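Handout 6: Reading a survey without being taken in

Notes to go with the second half of the evening course. Bring last week's sheet on averages as well, as I will refer back to it.

## 1. Where we had got to

Last week we looked at the mean and the median, and at how a writer who wants a big number picks one and a writer who wants a small number picks the other. This week is about where the numbers come from in the first place. My own view, which you are free to argue with, is that most published survey figures deserve less trust than a weather forecast. A forecast at least gets checked the next day.

We will use one case all the way through: the Navton shopping survey. It was reported under the headline "Navton wants its high street closed to cars", and the article rested on a single sentence in the survey report: "A clear majority of residents support full closure."

Before reading on, write down what you would need to know before you believed that sentence. Keep the list. We will compare lists at the end.

## 2. Who was asked?

The report says that 700 forms were handed out in June and that 611 came back. That is a very high rate of return for a paper form, and a high rate should make you curious before it makes you comfortable. Forms pushed through letterboxes do not come back like that. On page nine we learn that they were filled in at a stall outside the library, with a member of the survey team standing by.

So the 611 are people who:

- were in the middle of Navton during the day
- were on foot
- were willing to stop
- filled in the form with somebody watching

Anyone who drove past, worked in Distville all day, or stayed at home with a bad hip had no chance of being included. The word "residents" in the headline is doing work it has not earned. Nothing on the form asked for an address either, so we cannot even say that those who answered lived in the town.

**Term to learn: sampling frame.** The list, place or method from which the people in a survey are drawn. If the frame leaves out a group, no amount of extra forms will bring that group back. A bigger sample from a bad frame gives you the same mistake with more decimal places.

## 3. What were they asked?

The question ran as follows:

> Would you like a safer, cleaner high street, free from through traffic?

Try answering no. You would have to declare yourself in favour of danger and dirt. It also asks at least three things at once (safer, cleaner, no through traffic), and a person may well want the first two and doubt the third. And "through traffic" is not "cars". A resident who says yes to this may still expect to park outside the chemist.

Rocío Soler, who taught this course before me, used to make her students rewrite every loaded question so that it leaned the other way. For Navton you might get "Would you accept longer journeys and fewer parking spaces in return for a closed high street?" It is just as unfair. I would not be surprised if it produced a majority against, from the same people, on the same afternoon.

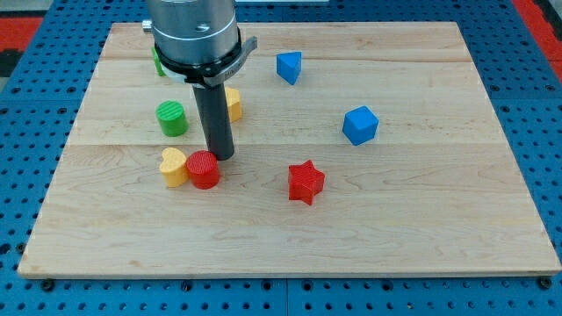 Order matters too, and it is easy to overlook, as a printed table of results rarely tells you what came before the question you care about. The Navton form opened with four items on road accidents and only then asked about closure. People try to be consistent, and having just agreed that traffic is a worry they are already leaning. Think of a black rod with its rounded tip almost touching a red cylinder on a wooden board: if the cylinder later turned up somewhere else, you would want to know about the rod before you wrote that cylinders like to travel. Survey reports tend to give you the new position and leave out the rod. Ask for the full form, in order, every time. If the authors will not supply it, treat the result as an opinion.

**Term to learn: order effect.** A change in answers caused by what was asked earlier.

## 4. What counts as a yes?

Five answers were offered: strongly agree, agree, slightly agree, disagree, strongly disagree. Count them again. Three kinds of yes, two kinds of no, and nowhere to put "don't know" or "depends". People who are unsure and are being watched by a polite person with a clipboard will mostly tick the mildest thing going, and here the mildest thing going is a yes.

The report then adds the three kinds of yes together. Only in the appendix do we find that 214 people chose "strongly agree". That is 35 per cent of those who replied. It is a respectable level of support, and I do not want to wave it away. It is also a long way from a clear majority.

**Exercise A.** Write two honest headlines for this survey, one that would please a supporter of closure and one that would please an opponent. Neither may contain a false statement. Then write a third that you would be happy to sign.

## 5. The margin of error, and what it does not cover

The report claims a margin of error of four percentage points. The arithmetic is fine for a random sample of this size. The trouble is that it was not a random sample, so the figure describes a survey that did not take place.

Even where the sample is random, the margin covers one kind of mistake only, the luck of the draw. It says nothing about leading questions, missing groups, lopsided answer boxes, or people telling the clipboard what they think it wants to hear. I have yet to see a newspaper print a margin for those.

A second survey, by a firm called Lindumier, is sometimes quoted in support of the first. It had some 50 replies and was run on the firm's own website. Two weak surveys that agree are not one strong survey, particularly when the second was advertised using the results of the first.

## 6. Is any survey worth reading, then?

Students usually ask this by now, in a tired voice. Yes, a few. I would give a fair hearing to one that prints the whole form, says how people were chosen, says how many refused, and reports the "don't know" answers without hiding them. I would listen harder still if it found something its backers would rather it had not.

The Rana bus study, which is in your pack, does reasonably well on these points. It is dull, it admits that its evening figures are thin, and its main finding is that most people had not noticed the new timetable. Read section two of it closely. I still have doubts about the way they dealt with half-finished forms, and I would like to hear yours.

## For next time

1. Finish Exercise A.
2. Find one survey result in print or online and trace it back to the original form. If you cannot, write down where the trail stopped.
3. Go back to the list you made at the start. Mark the items that the Navton report answers, and those it does not.
4. Read the Rana study, sections one to three. Skip the tables on ticket types.

Anyone who missed the sheet on averages can pick up a copy at the start of the next class.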